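Unit 4: Oak, Tannin and the Maturation of Red Wine

Course handout, Cellar Practice II
Revised December 2023

Scope of this unit

Unit 3 ended with the wine dry and pressed. This unit covers the period between pressing and bottling, with most of the attention on oak. Malolactic conversion is treated only where it affects the timing of barrel work. Filtration and bottling are left for Unit 5.

4.1 What a barrel does

A barrel acts on wine in two ways. It gives compounds to the wine, and it lets small amounts of oxygen reach it. The two effects run at different speeds. Extraction is fastest in the first weeks of contact and slows as the outer layers of the stave are depleted. Oxygen enters through the bung hole, through the joints between staves and, to a lesser degree, through the wood itself. It continues to enter for as long as the barrel is in use.

A barrel that has been filled several times gives very little flavor but still admits oxygen. Students often call such barrels "neutral." The term is acceptable for flavor only.

4.2 Compounds taken from oak

Ellagitannins: contribute astringency and take up oxygen. Highest in new wood with a light toast.
Lactones: coconut and fresh wood aromas. Generally higher in American oak than in French.
Vanillin: present in raw wood, increased by seasoning and moderate toasting, reduced by heavy toasting.
Furfural and related compounds: formed from wood sugars by heat. Caramel and toasted almond.
Guaiacol and 4-methylguaiacol: formed from lignin at high heat. Smoke and char.
Eugenol: clove. Present in raw wood and affected by seasoning.

Learn the source of each group (raw wood, seasoning or toast) before the names of the individual compounds. The source tells you which line of a cooper's order form controls it.

4.3 Grain and seasoning

"Tight grain" refers to narrow annual rings. It is produced by slow growth and is usually associated with a slower, more gradual release of aroma. Wide-grained oak tends to give more tannin, and gives it earlier. Species matters as well as ring width, and the two are easily confused when comparing forests.

Staves are air-dried outdoors before coopering. Rain leaches part of the tannin, and mold growth on the surface changes the bitter fraction. Kiln drying brings the wood to the required moisture content but does not reproduce these changes.

4.4 Worked case: the Grurnent trial

The teaching cellar divided one lot of Syrah, labeled Grurnent, among 11 barrels of equal size. Of these, 6 were new and 4 had been filled twice before. The remaining barrel was older and served as the reference. All were filled from the same tank on the same day and topped on the same schedule.

The new barrels came from two coopers, Zellex and Menon, with a medium toast specified for both. By August the Menon barrels showed more smoke on the nose than the Zellex barrels. A toast level is a house term. It has no fixed temperature or time behind it, and "medium" from one cooper may sit close to "medium plus" from another. Ask for the toasting curve if the cooper will release it.

The refilled barrels were judged closer to the reference in aroma but softer in tannin than the same wine held in steel.

Tasting record, Grurnent, bench sample 73

Color: deep, purple at the rim
Nose: black fruit, pepper, slight reduction on opening
Palate: firm, tannin forward, acid in balance
Action: rack with moderate aeration, retaste before blending

4.5 Bench tasting of barrel samples 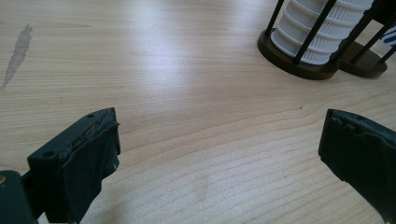
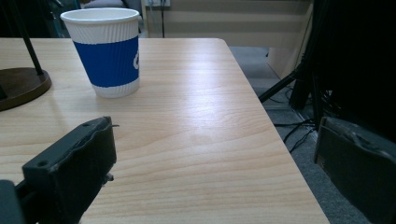 Barrel samples are unfinished wine and must be assessed under conditions that add nothing to them. Use clear glasses of one pattern, filled to the same level. A disposable paper cup, like the white one with the blue band, is suitable for spitting but not for tasting, as it hides color and the wide rim lets aroma escape. A pale wood table is also a poor background for judging hue. Place a sheet of plain white paper under the glass and tilt the glass over it.

Taste the reference barrel first, then the refilled barrels, then the new ones. Tannin builds on the palate, and a sample tasted after new oak will seem thinner than it is. Rinse with water and wait between groups. Record the barrel number before the note - samples with good notes and no number cannot be used in blending.

4.6 Reading for the next session

Flekov cellar log, sections on topping and sulfur additions. Bring your own notes on the Grurnent samples, with free and total sulfur dioxide entered for each barrel.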